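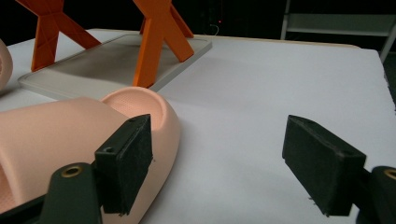

According to Esko Harju, the vows were the easy part of marriage preparation, and it was the question of whose family got Christmas Eve that nearly finished him. He told this to the September class at Arkesby parish, fifteen minutes into the first evening, and you could feel the whole room let out its breath.

I have thought of that remark often while putting this chapter together. Couples come to us with the flowers ordered and the hall paid for, and a good many of them have never sat down and talked about how they will pray together — or whether they will at all. One may have grown up with grace before every meal, the other with church at Easter and a nice ham afterward. Both are bringing something worth having, and it takes a while (longer than an engagement, usually) to find out what it is.

So we begin with the home you came from. Before you read on, take a quiet half hour and write your future spouse a letter about how faith was lived, or left alone, in your house as a child. Don't fuss over the spelling! Trade letters, and read them in the same room.
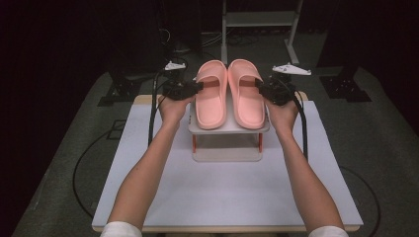
1.1 Praying Together for the First Time

Most couples feel shy about this, so start small. One psalm at bedtime is plenty, read aloud, with each of you taking every other verse.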